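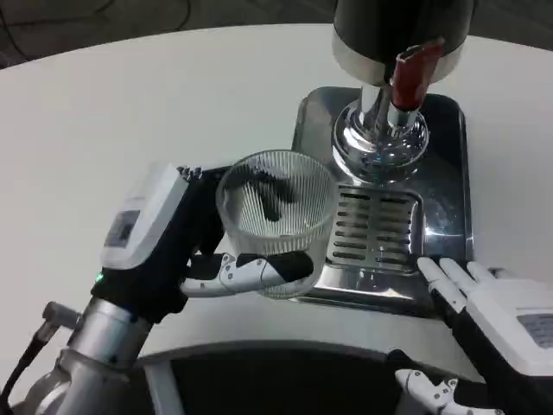 Cup in the left hand, right hand parked by the tray.

Drink Pouring at Pikau: Your Questions

I get a lot of the same emails about how we gather pouring examples, so I put the answers on one page. I run the recording side of the project (Huw Lloyd looks after the training side, so please be gentle with me on the math!).

What are you collecting, exactly?
Short recordings of a two-handed robot getting a drink from a dispenser with a lever. One recording is one try, start to finish, and we call it an episode. We save the head view, the joint positions and a one-line note typed by whoever was running the session.

How many do you have?
The Mustthorpe set stands at 919 episodes as I write this. I'd love to have more with the cup starting in odd spots, and that's what I'm working on now.

Who moves the robot?
A person does, every time. Ye-rin Cho is our best operator by a mile, and she trained the other operators too. New people get 10 practice pours that we throw away, and then their episodes start going into the set.

Why pouring? Isn't it kind of simple?
Ha, try it with somebody else's hands! The cups are thin clear plastic, so squeeze too hard and they buckle, squeeze too little and they slide.

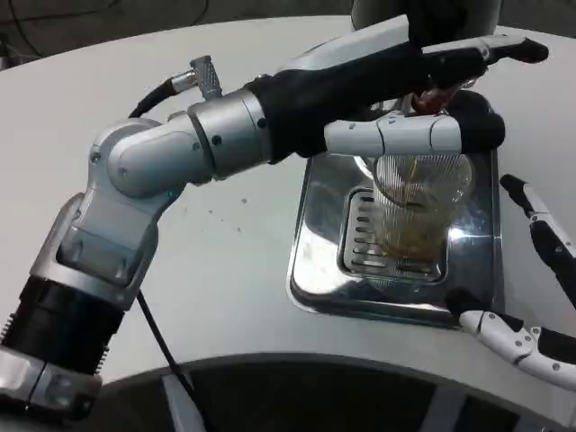 Then there's the question of when to stop. A clear cup and a shiny tray are both tough for a camera, and tea at least has some color to it, so that's what we pour most. We did a run with plain water last November and the level was so hard to pick out that I ended up labeling all of those by hand.

Do you wipe the tray between episodes?
Between batches, yes. Between single episodes, no. I want some drips and stains in the data, because a drink station has drips and stains.

Do you keep the failures?
We do, with a tag. A spill gets "spill," a dropped cup gets "drop," and if the operator just gave up it's "stopped." Huw leaves them out of the first round of training and uses them later for checking. Please don't delete them if you get a copy!

How long is a session?
Seven batches, with a five-minute break after each one. Your wrists will thank you.

Can I use the episodes?
If you're at Phromma or Flalludmont you already have access, so just ask me for the folder. Everybody else, write to me and say what you'd like to try. I'm slow with email during recording weeks but I do answer.

Last updated 16 May 2024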